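9 March 2020

Third visit from Kaewsai and the cell is still not what I would call set up. They call it commissioned. There is a form that says so and I have not signed it.

Started at seven with the usual round. Cable loops first, then the mounts, then the pads, then wipe the bins, then home both arms and watch them go to zero with my own eyes, whatever the screen says. The screen at Totia says READY in green as soon as the power is on. It said READY last week with the air off. I told the Kaewsai people and they said the flag only means the controller is ready, and I asked what good that was to anybody standing in front of it. They wrote it down.

The left arm's cable still bothers me. It hangs in a big loop off the side of the gripper and the clip they've used is a stick-on one. I have never seen a stick-on clip last a summer. Pushed it with my thumb and it moved. Took it off, cleaned both faces with alcohol, put on a proper screw clamp from my own drawer, ran the wrist through its full turn at ten per cent and then at normal speed. No rubbing that I could hear. Will look again after 200 cycles and not before, as it's no use fussing at it.

Next the pick recipes. Loltel's new software is supposed to find a part lying any way up and choose where to grab. Their sheet says no teaching needed, then has 11 pages on teaching. I did the locks first because they gave us the most grief last time. A lock body is an easy block of metal and the fingers ought to have no trouble with it. The leads are the trouble. They go wherever they like, and if a lead gets between the pad and the body you have a grip that feels solid and isn't, or you have a nicked wire that somebody finds a month later.
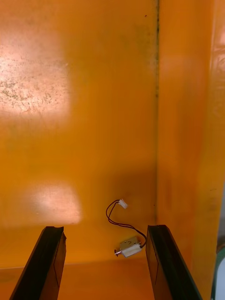
Lock on the floor of its bin, plunger to the left, leads looped back with the connector up against the wall.

That is the lie I would like as standard for the test, with the leads out past the end of the body and up out of the way. The fellow from Kaewsai objected that it was a friendly lie and I agreed with him, to his surprise. But you start with the friendly one. If it can't do that one every time then the fancy ones are a waste of an afternoon. We set the opening width a bit over the body and took the closing force down two notches from where Loltel had it. Their default seems to have been chosen for something made of solid steel with no wire on it at all.

I also moved the approach height. It was coming down so low before it slowed that the squared ends of the fingers were close to the floor, and if the bin is not sitting flat then close turns into touching. Bins don't always sit flat. There's the joint in the tabletop where the two tables meet, right of the middle, and it isn't perfectly level. I put the straightedge over it and could see light under one end. Kaewsai's answer is to recalibrate in software. Mine was a shim under the foot of the table, which took five minutes and cost a piece of packing. Then we recalibrated in software as well, to be polite.

Tea. Argued about the log file. It keeps everything except the one thing I asked for, the force at the moment of closing. Error 536 turns up in it over and over. The manual has 536 as "general motion advisory", so it is a message to say that there is a message. 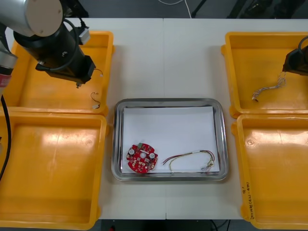

After tea the harnesses, with both arms live. I don't like harness work on any machine and I have said so since the Avell quote first came round with its nice drawings of arms handing things to each other. In the drawings the wires are straight. A real bundle comes up out of the bin and dangles, connectors at the bottom swinging, and the arm then has to travel with it. So the question for me is how long you wait at the top before moving across. Loltel's setting was no wait at all. I put in a pause, and a slower first stretch of travel, and had them put both numbers on the front page where the operators can change them without a password.

Also asked for a keep-out over the tray in the middle. It's a steel tray with a raised rim and a board sitting in it on paper, and I don't want either arm taking a short cut across with something trailing underneath. They said the planner would never choose that route. I said good, then the keep-out will cost nothing. It's in now. Rim height entered by me, measured by me, with a few millimetres on top. The paper wants taping down at the corners too — told the day crew, will see if it happens.

While I was at it I wrote the bin names on my own plan, because one of them already has somebody's black marker up the side and I can't make sense of it. Could be a 9. If it means something they can come and tell me. 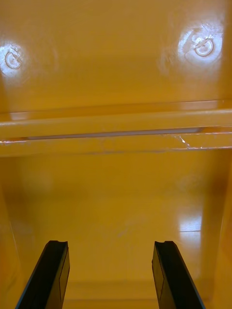 Pads and fingers I left to the end of the day, when the arms had done a bit of work and anything loose would have had time to show. My rule on any gripper is that you check the place where one piece is fitted to another, as that's where it will let go. On these there's a faint seam along the flat of each finger where the pads go on, and I ran a fingernail down both and tried to rock them. Tight. The little curved dips in the tips want cleaning out with a cotton bud, as a cloth skates straight over them, and I've added that to the weekly card. As for the vision, the shiny yellow plastic does it no favours. There's a patch of glare round the moulded boss at the upper right that goes nearly white, wipe marks showing in it, and then those little white scratches at the right end of the ledge that something could easily take for a bit of thread. Loltel says the model has been trained to ignore reflections. I asked to see it ignore that one, with the lights as they are and again with them turned, and the demonstration has been put off until the next visit.

I would try a matt liner before I tried anything cleverer. Or shift the light. Neither is on Kaewsai's list.

Left for tomorrow: torque on the right gripper mount (I did the left, ran out of time), spare pads to be ordered from Avell if they will quote on fewer than a carton, new label for the air shut-off, and somebody to explain 536 to me in a sentence with a verb in it. Clamp check when the count comes round. Form still in my drawer.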